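Sundulwood Artist Studios: Frequently Asked Questions

Sundulwood is a live-work building for artists, operated by the Vallside Arts Housing Society. The answers below apply to the 40 units in the main building and to the shared workshops on the ground floor. Tenancies at the Millet Street annex are covered by a separate agreement.

Who may apply for a studio?

Applications are open to practising artists in any discipline, including painting, printmaking, ceramics, textiles, writing, dance and sound. Applicants are not required to earn their living from art. They must show a sustained commitment to their work over at least two years. Formal training is not required.

How are applications assessed?

Income eligibility is checked first by the Society's housing office. Eligible applicants are then invited to a short interview with a selection panel, most of whose members are working artists. The panel does not judge the style or quality of the work. It considers whether the practice can be carried out safely in a residential building and what the applicant hopes to take part in.

What should be included in the portfolio?

Please submit up to 10 images, or an equivalent amount of text, audio or video. Each item should be labelled with a title, year and medium. Original works should not be sent, as the office has no secure place to keep them.

How large are the studios?

Floor areas vary. All units have a kitchen, a bathroom and an open working area with a utility sink. Family units have one or two separate bedrooms. Floor plans may be viewed at the office on request.

May I paint the walls or alter my unit?

Walls may be painted any colour, provided they are returned to white before the tenancy ends. Shelving, picture rails and hanging systems may be fixed to the walls. Changes to plumbing, wiring, windows or sprinklers are not permitted.

What are the quiet hours?

Quiet hours run from 10 p.m. to 8 a.m. Power tools, amplified music and percussion are not allowed in the units during this period. The Susent Room in the basement is soundproofed and can be booked by musicians until midnight.

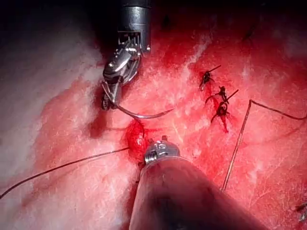 Several tenants have asked whether the quiet hours also cover hand tools, and one wrote that a neighbour's mallet at eleven at night was harder to sleep through than any band. The rule has been reworded as a result. Hammering, carving and chiselling are now treated in the same way as power tools.

Which materials are restricted?

Spray paint, two-part resins and solvent-based varnishes may be used only in the ventilated booth on the ground floor. Oil paint is permitted in the units. Rags soaked in oil or solvent must be placed in the red metal bins on each landing and must never be left in household garbage.

Is there a kiln?

Yes. The ceramics workshop has one electric kiln, booked through the sheet on the workshop door. Tenants must complete the kiln orientation before their first firing. Glazes containing lead are prohibited.

Can I sell work from my studio?

Tenants may receive buyers by appointment and may sell during the open studio weekends in May and October. The Society takes no commission. Permanent retail signs are not allowed in the corridors or windows.

Do tenants have to take part in open studios?

Participation is encouraged but is not a condition of tenancy. Almost 3,000 visitors came through the building last October, and tenants who prefer not to open their doors are asked to tell the office two weeks ahead so that the printed map can be corrected.

How is the gallery programmed?

The lobby gallery covers 2,665 square feet and is shared by tenants and outside artists. Proposals are accepted once a year, in March. Exhibitors are responsible for installing their work and for repairing the walls afterwards.

Does the Society insure my artwork?

No. The Society's policy covers the building only. Tenants are advised to arrange their own contents insurance and to confirm that it extends to finished work, work in progress and equipment.

How long is the waiting list?

Waiting times depend on unit size and cannot be predicted. Applicants must confirm their interest in writing every January. Files that are not confirmed are closed, and a new application must then be made.

Where can I find the application form?

Printed forms are available at the Vallside office from 9 a.m. to noon on weekdays, or can be mailed on request. Completed forms may be left in the grey box beside the front entrance.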